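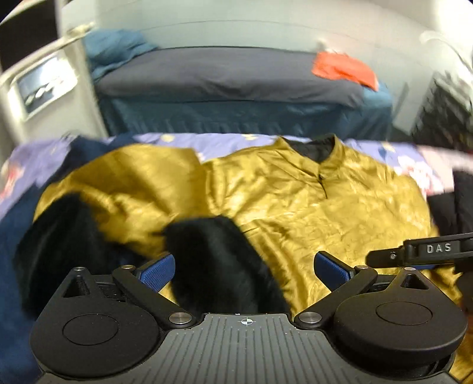
**Irdale Street Neighbours, minutes, 3/26/24**

Twelve of us made it, which is a great turnout given the rain (thanks for squeezing in, everyone!). I'm on notes again, so blame me for the spelling.

**Last minutes:** passed, once I'd fixed the colour of the new bins. They're green, not grey. Sorry!

**Parking:** long chat, this one. Council has offered 4 permit spots at the Ullmont Road end and we'd asked for 7. We voted to take the four for now and write back about the rest. I'll draft the letter and send it round.

**Street party:** December again, same as last year, but starting earlier so the little kids get a proper go. We've got $26 left in the kitty, so it's bring a plate. I said I'd do my lemon slice and now I'm stuck with it.

**Footpath outside number 7:** still cracked. I'll ring the council again.

Next meeting at my place, and please bring a chair if you can!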